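Workshop notebook – Fri 7 March
Tannin dye trials, linen and cotton, continued from December
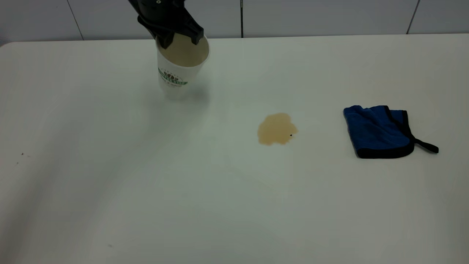
White paper cup with light brown liquid, filled fairly high.

Carried over from the last entry: the Stoduvitz linen took color unevenly on every strip cut from the outer end of the roll. Suspected leftover size in the cloth. Cut new strips from the inner end today and scoured half of them, left the other half as received.

Scour: washing soda, 2 g per liter, simmer one hour, rinse until the water runs clear. The rinse took longer than the simmer. Water came off yellow for the first three changes, so there is definitely something in the cloth. The cotton (Drulier, medium weight) gave almost nothing by comparison.

Total dry weight of strips for this batch 164 g. Weighed again after scouring and drying overnight on the rack. Linen lost weight, cotton did not move enough to trust the scale. The small scale drifts when the heater is on. Turn the heater off before weighing and wait for zero to settle.

Mordant: alum on six strips, none on the rest. Same pot, same time. Strips marked with notches along the short edge because the laundry pen bled last time and left a gray halo. One notch is linen scoured, two is linen unscoured, three is cotton scoured, four is cotton unscoured. Alum strips have a corner clipped as well.

Dye bath: black tea, loose leaf, the Hà lot from the tin on the second shelf. Steeped and strained twice through muslin. First strain leaves fines that settle into folds and make specks. Second strain gets most of them. Bath held just under a simmer. Lid on except when turning the strips.

Observations at end of bath:
Linen scoured, alum – even, warm tan, no banding.
Linen scoured, no alum – even, slightly paler, a bit more pink.
Linen unscoured, alum – blotchy along one selvage, same fault as December.
Linen unscoured, no alum – blotchy, worse.
Cotton scoured and cotton unscoured – little to choose between them. Alum gives the deeper shade on both.

So the size explanation holds for the linen. Would like one more roll before writing it up as settled, since both sets of strips came off the same bolt.

Iron dip: split each strip and dipped one half in weak ferrous sulfate for 9 minutes. All went gray-brown quickly. The unscoured linen shows its blotches much more clearly after iron, which makes it a decent test for bad scouring. Cheaper than dyeing a full length and finding out afterward. Keep the iron pot and its spoon away from everything else. There is already a gray thumbprint on the Murkanach sample and it will not wash out.

Rinse water pH strips are past their date and read the same on tap water and on soda solution. Threw them out. Need new ones before the next scour.

Light test: one set of strips under card in the south window, half covered. The December set came down today. Tea with alum faded a little on the uncovered half, tea without alum faded more. Tea plus iron shows no difference I can see across the card line. The cotton without alum has gone toward yellow.

Costs, for the file: the Murkanach steam cabinet is quoted at 1,499 before shipping. Not worth it for strip tests. Might be worth it if the long lengths go ahead, as the big pot will not take more than a couple of yards without crowding, and crowded cloth gives fold marks however often it is turned.

To do
– New pH strips.
– Ask Stoduvitz for a short length from a different bolt, unfinished if they have it.
– Repeat linen unscoured with a longer cold soak before the bath, see if soaking alone shifts the size.
– Put the new light set on the calendar.
– Relabel the alum jar. Current label has dissolved.

Strips from today are pinned on the left side of the board, dry. Iron halves are in the envelope behind them.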